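I've been putting off replacing our bathroom mop for the best part of a year, which is silly when you think how often it gets used. The old one was a string mop from the market in Prelldale, and it had reached the stage where it moved the dirt about and left a grey tidemark along the skirting. So when the Plivura flat mop came up in the end-of-season sale at the hardware shop, I grabbed it, and I have been oddly cheerful about floors ever since.

It comes in a long thin box with the handle in 4 sections, a hinged head, two washable pads and a bucket. The sections screw together, and if you do them up properly there's no wobble at all. I didn't do them up properly the first time and the top part came away in my hand halfway across the kitchen, so give each one an extra half turn. Putting the whole thing together took me less time than boiling the kettle!

The bucket is the clever bit. It's tall and narrow, with two slots side by side -- one for rinsing, one for squeezing -- and you push the head down through the second slot to wring it out. Three pushes gives you a damp pad, and 5 or 6 gets it nearly dry, which is what I want for the wooden floor in the hall. My hands stay out of the water the whole time. With the string mop I used to finish up with sore wrists and wet sleeves, and I hadn't noticed how much I minded until I stopped having to do it.

The pads are a short, dense pile on one side and plain backing on the other. They grip the head with sticky strips, and they've stayed put so far even when I've leaned on them to shift dried toothpaste. I wash them at forty with the tea towels (separate load from the good ones) and leave them over the airer. After 21 washes one has gone a bit thin at the corner, but it still picks up hair and talc as well as it did to begin with. No fabric softener, by the way. I tried it once and the pad just slid about, soaking up nothing. 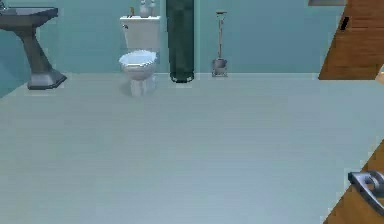 **BATHROOMS AND SMALL ROOMS**

I expected the flat head to be a nuisance in a bathroom and I was wrong. It folds down almost flat and swivels right round, so you can steer it behind a toilet or round the foot of a pedestal sink without shifting your own feet much. The long edge goes tight against the wall, and that's where all the fluff gathers in our house. I start at the far side and work backwards to the door, then hang the bath mat over the side of the bath until everything's dry.

It isn't perfect in corners. The head has rounded ends, so a little triangle gets missed every time and I go back over it with a cloth. There's a pointed head made by Gendadska that is meant to fit the same handle, and I may well treat myself, though it costs nearly as much as the mop did.

A few other grumbles, none of them serious. The bucket is so narrow that it tips if you catch it with your heel, and I have caught it with my heel. The carrying handle is thin and digs in when the bucket's full, so I only ever fill it halfway, and that's plenty for upstairs. The hanging loop on the end of the pole is too small for an ordinary hook -- ours lives on a nail behind the airing cupboard door instead.

I did try the Salameh spray mop at my sister's before buying this one. It's lighter and you don't need a bucket, so if you've only got one small floor to do it might suit you better. I found the trigger stiff, though, and the pad was filthy by the end of the kitchen with no way of rinsing it short of taking it off and doing it in the sink.

For a whole house with a mixture of tile, vinyl and wood, I'd choose the Plivura again without a second thought. Spare pads come in packs of two, and I bought a pack in August so there's always a clean one in the drawer.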